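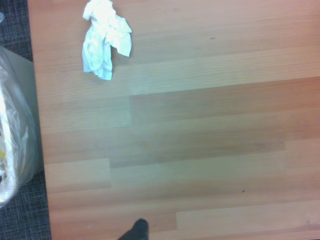

A tissue on the table.

My aunt ran the ferry office at Fusosholm until they built the bridge. After that she kept the keys, and in January she asked me to drive her out there to give them back.

It was 148 miles. She slept as far as Lellton and woke up wanting soup. We stopped at a diner and she told me about the winter the boat froze in at Indham with 7 passengers on it. One of them was a bride. They played cards for three days and the bride won a coat.

"Did she get married?" I asked.

"Not to the same man."

She had a cold and went through most of the napkins. When the check came she paid it and left the change in a row by the sugar.

The office was locked when we got there. A sign said the building had been sold to Mohamedi and to call for viewings. My aunt read it twice. Then she took out her keys, opened the door and went in. The counter was still there, and so was the bell.

She stood behind the counter and looked at me.

"Where to?" she said.

I told her Indham, one way. She said it would be an hour's wait, and I sat down on the bench.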